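Clurnurholm library to close for roof repairs

13/07/2025

Clurnurholm library will close at the start of August so that its roof can be repaired. It is expected to stay shut for 3 months, although the ground floor may open sooner if the work goes well.

The building is 103 years old and has had leaks over the local history room since the winter before last. Buckets were put out at first, and then the shelves nearest the window were emptied and covered with plastic sheeting. A survey carried out in the spring found that many of the slates had slipped and that two of the main timbers were rotten at the ends.

The work will be done by Laleck, a roofing firm based in Plillau. Scaffolding will go up along the Mill Street side first, and the pavement there will be narrowed. People using wheelchairs or pushing prams are asked to cross at the post office, where the kerb has been lowered.

Borrowers can take out up to 30 items each before the doors close, in place of the usual 12. Nothing borrowed from now on will need to be returned until the library opens again, and no fines will be charged during the closure. The book drop beside the main entrance will be sealed, so anyone who does want to hand something back should take it to the branch in Plillau.

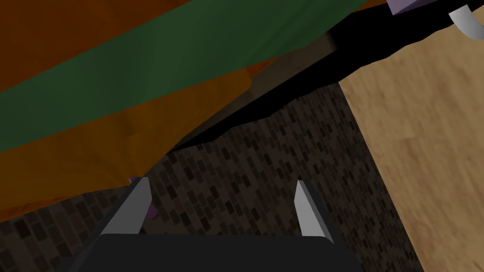
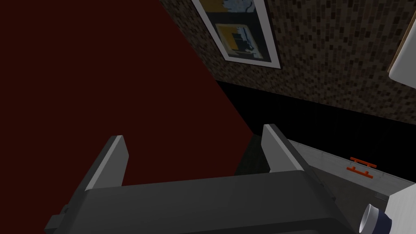
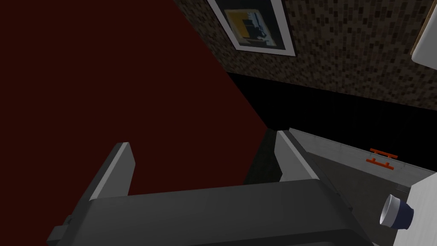
A small lending collection will be set up in the Janevski Hall on Station Road. It will have large print books, picture books and a shelf of new fiction, and reserved titles can be picked up there as well. The hall will be open for library business on Tuesday and Friday afternoons and on Saturday mornings.

Two public computers will be moved to the hall. They can be booked for an hour at a time, and printing will cost the same as it does now. The photocopier is too heavy to move and will be out of use.

Mwende Ndung'u, the branch librarian, said the closure had been put off twice already and could not wait for another winter. "We lost a box of parish magazines to the damp in January and I don't want to lose any more," she said. "Most of the local history material will go into dry storage. If you are partway through some research, please come and see me before we pack it, and I will try to get you copies of what you need."

The children's story session will carry on in the hall, starting half an hour later than usual to fit in with the dance class that uses the room before it. The Thursday reading group will meet in the back room of the bakery. Its next book has already been handed out, and there are a few spare copies at the front desk.

When the roof is finished, the local history room will be replastered and given new lighting. There is no money at present to replace the carpet or the front doors, both of which were mentioned often in last year's survey of users. A bid for the doors has gone in and an answer is due before Christmas.

Anyone with a reservation waiting should collect it by the last day of July. Items not collected by then will be moved to the hall and kept under the borrower's surname.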